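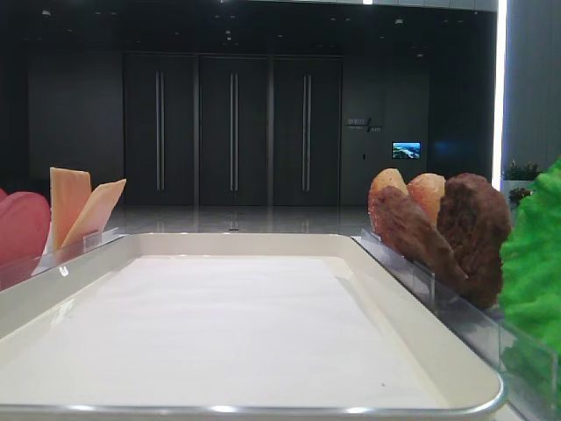 3. Setting up the tray and replica stands

3.1 Before you start
Wipe down the counter and let it dry. Keep the replicas in their bags until the stands are in position. You will need the display tray, the clear stands and a soft lint-free cloth.

3.2 Placing the tray
1. Lift the tray out of the carton with both hands, holding it under the base.
2. Peel the protective film from the rim, starting at a corner.
3. Set the tray down flat and check that it does not rock.

CAUTION: Do not put more than 19 kg on the tray.

3.3 Fitting the stands
1. Stand the clear holders next to the tray.
2. Slide the replicas into the slots one at a time, thin slices first. A slice may lean against its neighbour.
3. Keep fried and grilled pieces on a separate holder from the cheese and other pale slices. Dark crumbs of coating show up badly on light surfaces.
4. Leave the inside of the tray clear until the price cards are ready.

NOTE: If a replica is tight in its slot, try another slot. Forcing it can crack the panel.

3.4 Cleaning
Use lukewarm water and a drop of washing-up liquid. Do not use spirit, glass cleaner or scouring pads on the clear panels. Dust rough-surfaced replicas with a dry brush.

CAUTION: Replicas are not food. Keep them away from small children.

Replacement holders: Brumard part no. 2000.

Section revised October 14, 2024, V. Nørgaard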